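Chapter 4
Water on the Table

Any account of a robot fault begins with a log file, and most end with one too. The log says which motor stopped and at what moment. It seldom says why, and the readers of such reports are too easily satisfied by the first half. In this chapter we look at a small failure in which nothing was broken beyond repair, and ask how much of the official explanation deserves to be believed.

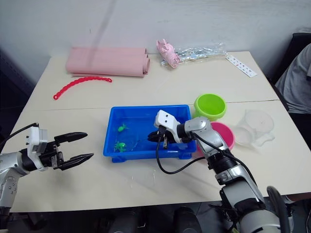 Reading time for this chapter: 16 minutes

The Grilstead trials set two-armed machines to work on toys in shallow water. The job sounds trivial. A toy frog floats in a tray, a gripper goes down to it, and the frog is lifted out. But a floating thing moves when it is touched, and a shiny surface is hard for a camera to read. Add a cable that hangs from the wrist, as many do, and there is something else to keep clear of the rim.

Over one October the team ran 2488 attempts. In 153 of them the machine stopped itself and waited for a person to clear the fault. The report, signed by Teemu Partanen and dated January 23, 2019, put nearly all of these down to "operator set-up". We should be wary of that phrase. It covers a tray put down in the wrong place, but it also covers a tray put down in the right place on a table that had become slippery. Only one of those is a mistake by the operator.

Venla Kemppainen, who was asked to check the findings, went back through the stops one by one. Her complaint was a simple one. The risk assessment had been copied from an earlier job, done dry, under the project name Novgate. It had a full page on trapped fingers and a single line on spills: "wipe as needed". It did not say who should wipe, how often, or whether the arms had to be switched off first.
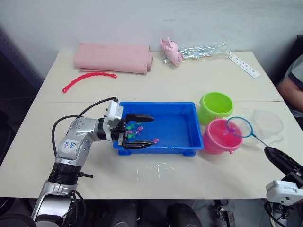 Fig. 4.1 Toy fish at the left gripper, a net held at the right, and splashes in front of the tray.

Splashes of this kind are easy to dismiss. They are small, and the work can go on around them. Yet a table made in sections has a seam, and a seam is a place where water may go. Kemppainen asked what lay underneath and whether it was sealed. The reply, when it came, was that no leak had been reported. That is a different statement from saying that there was no leak – and a student of safety should learn to hear the difference.

Nor was the matter of people much better handled. The written rule kept everyone out of reach while the arms had power, but gave no distance and no mark on the floor. A rule that cannot be measured cannot be checked, and we may doubt that it was.

4.1 What the stop record can and cannot tell us

We start with the 153 stops. Each was given a code by the machine and a cause by a person, and the two were later treated as if they came from the same source.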